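Event log keeps overwriting after a few hours, how do I raise the limit?

Posted in Windows > Administration

Renata Michalski

I look after a small group of Windows 10 Pro machines at Skirnton. One of them runs a scheduled sync tool called Elix, which writes to the Application log every time it polls. By 8 in the morning the entries from the previous evening are gone, so when a job fails overnight I have nothing to look at.

I opened Event Viewer, right-clicked Application, chose Properties and changed the maximum log size to 50 MB. It accepted the value, but after a restart the field was back to the old figure and greyed out. My account is a local administrator. The log path is the default one and the drive has plenty of free space.

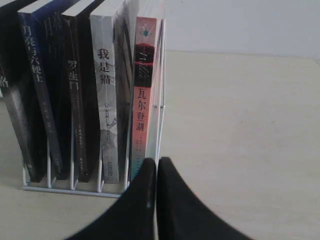 I would also like to keep the old entries somewhere instead of losing them, if that can be done without a third-party program. The machine is not on a domain now, although it was until August.

Jarosław Tokarz

A greyed-out size field nearly always means a policy is setting the value. Leaving a domain does not always clean up every policy setting, and somebody may also have set it locally. Check as follows.

1. Press Win+R, type gpedit.msc and press Enter.
2. Go to Computer Configuration > Administrative Templates > Windows Components > Event Log Service > Application.
3. Open "Specify the maximum log file size (KB)". If it is Enabled, set it to Not Configured.
4. Open an elevated Command Prompt and run gpupdate /force.
5. Close Event Viewer completely and open it again.

If the policy already says Not Configured and the field is still grey, look in the registry under HKLM\SOFTWARE\Policies\Microsoft\Windows\EventLog\Application. A value called MaxSize there is a leftover. Export the key first, then delete the value and restart.

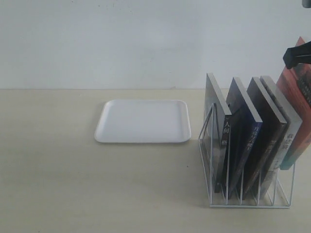

Once the field is editable you can set the size from the command line, which is easier to repeat on other machines:

wevtutil sl Application /ms:52428800

The number is in bytes and should be a multiple of 64 KB. The figure above is 50 MB. To confirm it, run wevtutil gl Application and read the maxSize line.

For the old entries, use the option "Archive the log when full, do not overwrite events" in the same Properties window. Windows then saves each full log as a separate .evtx file in C:\Windows\System32\winevt\Logs and starts a new one. It does not delete the archives – you have to clear them out yourself or schedule a task to do it.

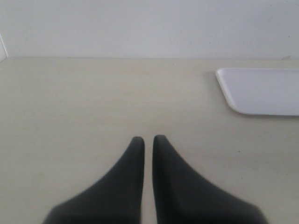 The archived files open in Event Viewer through Action > Open Saved Log. Filtering works on them in the same way as on the live log, so you can narrow the list by source before reading anything.

Demissie

Just turn the logging down in the program. Most sync tools have a verbose setting that gets left on after a support call. I don't use Elix so can't say where it is.

Renata Michalski

The MaxSize value was in the registry, with nothing showing in gpedit. I exported the key, deleted the value and restarted, and the field can be edited now. Archiving is switched on. I will look for the verbose setting as well.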